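5. Working at doors, cabinets and furniture

Use this section when you drive the robot by hand in the Sernthorpe virtual house, and when you check runs that someone else has recorded. It covers the rules for approach, contact and backing off. Joint limits and control mapping are in section 2.

The rules are the same ones that apply on the floor with real hardware. A collision in the simulator costs nothing, and operators get used to that quickly. Drive as if the cabinet would have to be repaired.

5.1 Before you move

1. Load the room and let the physics settle. Wait until the status line in the Gudico console reads READY.

2. Open both grippers fully and check that both respond. If one lags, restart the session. Don't try to work with it.

3. Check the height of the base camera against the value on the run sheet. A camera that is set too low makes shelves look farther away than they are.

4. Read the task line out loud if you are working in pairs. The second person confirms the object and the side (left or right) before the first motion.

NOTE: The side is always the robot's side. Left means the robot's left gripper, even when the robot has turned to face you in the overview window.

5.2 Approaching a handle

5. Stop the base at arm's length from the furniture. From this point on, move only the arm.

6. Bring the open gripper toward the handle along the line you mean to pull. Keep the wrist view up while you do it. 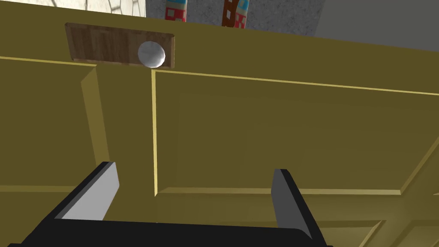

7. Pick your contact point before you close the fingers, and say which part it belongs to. Handles are easy to assign to the wrong panel when you come in from below. A knob mounted on a wooden plate on the top rail, almost in line with the gap between two doors, belongs to neither door as far as you can tell by looking. Check the part name in the object list. If the list gives the knob as fixed, don't pull on it. Look for another way to open the doors or mark the task as blocked.

8. Close the fingers at the slow setting until the contact light comes on, then stop. More force doesn't give a better grip on a round knob. It only makes the fingers slide.

9. Pull 20 millimeters and pause. If nothing has moved, release and go back to step 7.

CAUTION: Don't twist the wrist while the fingers are closed on a fixed part. The simulator will let the arm store up force and then let go of it all at once. On hardware the same move can strip the wrist gear.

5.3 Using the wrist view

The wrist view rolls with the gripper, and a rolled view makes level things look like slopes. Operators who have only worked with the overview window often try to correct for this by rolling the wrist back, sometimes in the middle of a reach. Leave the wrist where it is and use the horizon marker on the console.

10. Before you reach over a surface with loose items on it, name the ones nearest the fingers. Lamps and framed pictures are the usual ones to get knocked over.

11. Keep a clear margin around anything you haven't been told to touch. The run sheet gives the margin for each room. If it's blank, use 5 centimeters.

12. Decide what is standing and what is lying down from the overview window, never from a rolled wrist view. If the two views seem to disagree, stop the arm and compare them.

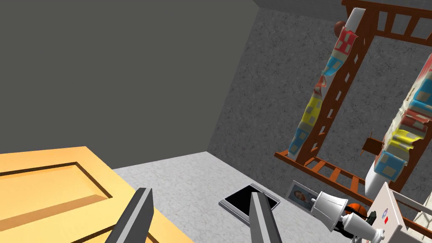 13. Back out the way you came in. The path you used to get there is the only one you know to be clear.

NOTE: Closed fingers take up less room on the way out, but they also hide less of the view. Close them only once you have released the object and moved clear of it.

5.4 Open doors

Open doors cause more trouble than closed ones. They take up room on your side of the opening, they move when touched, and the top edge can be out of sight while the bottom looks clear. Treat any open door as an obstacle that may swing, including one you opened yourself.

14. With two doors open toward the robot, line up on the middle of the gap between them. Don't line up on something in the room beyond, such as a bed or a desk, as it may not be centered on the opening.

15. Bring both grippers in front of the body and inside its width. Elbows catch on door edges far more often than hands do.

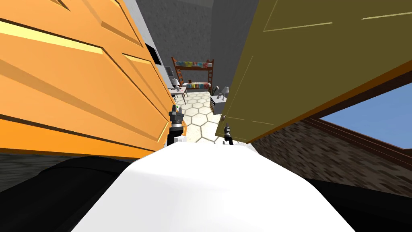
16. Move forward at the crawl setting, with one person watching the left side and the other the right if you are in pairs. A solo operator should stop and look from side to side before each short move.

17. If a gripper is next to a door edge or a knob, stop and move the gripper first – don't try to clear it by turning the base. The base turns about its center, so the gripper on the far side swings too.

18. Once through, stop. Put the arms back in the carry position before you start on the next task.

CAUTION: Never push a door out of the way with the body of the robot. The Branitz door model has no stop at the end of its travel and will pass through the wall. The run must then be thrown out.

5.5 Ending and recording a run

19. Log every contact with a part that wasn't on the task line, even a light one. A run with logged contacts can still be used. A run with contacts that weren't logged can't.

20. Save under the room name and your initials. Runs saved under "test" are deleted in February.

Next section: 6. Lifting and carrying

Comments

Gaurav Sengar
Step 9 works fine for the kitchen doors but the Nygård drawers have a lot of slack in them. I get more than 20 mm before anything shows. Can the sheet give a figure for each piece?

Yogesh Malhotra
Good point, I'll put it on the run sheets. Use the longer pull on those drawers for now and write it in the log.

Gaurav Sengar
Thanks. Also the link to section 2 goes to the old joint limits page – the right one is in the side menu.

mk1976
Is the horizon marker on by default? I can't find it in the Gudico console.

Yogesh Malhotra
It's off by default. View menu, then Overlays. You have to turn it on again every time you load a room.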